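Ysaline Bouvier
Fil — nettoyer le plan vasque, version courte

1/ On me demande souvent comment je fais la salle de bains entre deux locations. Je commence toujours par le plan du lavabo, le sol vient en dernier.

2/ Un chiffon par pièce. Dans la salle de bains c'est le violet, et il ne va jamais en cuisine. Lavage à 60, sans adoucissant : l'adoucissant laisse un film et le tissu n'absorbe plus.

3/ Sur un plan blanc, on passe d'abord à sec pour ramasser les cheveux et la poussière. Ensuite seulement le chiffon humide, du fond vers le bord.

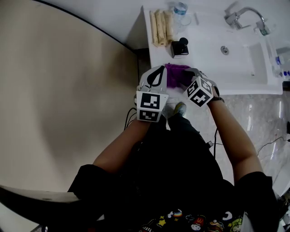

Salle de bains · Plan et vasque

4/ Le chiffon violet est sur le bord du plan, à côté de la vasque rectangulaire. C'est la partie qu'on oublie : le chant accroche les traces de dentifrice.

5/ Le flacon pompe noir, je le soulève à chaque fois. Le savon coule dessous et finit par marquer. Pareil pour les petits flacons à bouchon bleu.

6/ Bouteille d'eau et verre : à sortir avant de pulvériser quoi que ce soit. Le pain aussi, évidemment.

7/ Robinet chromé : vinaigre dilué, trois minutes, rinçage, puis chiffon sec. Pas de vinaigre sur le marbre du sol, jamais. Thérèse Charbonneau m'avait prévenue, j'ai quand même taché une dalle en août.

8/ Pour le marbre, eau tiède et savon neutre. J'utilise celui de Bretex — un bouchon par seau suffit.

9/ Demain la douche et les joints.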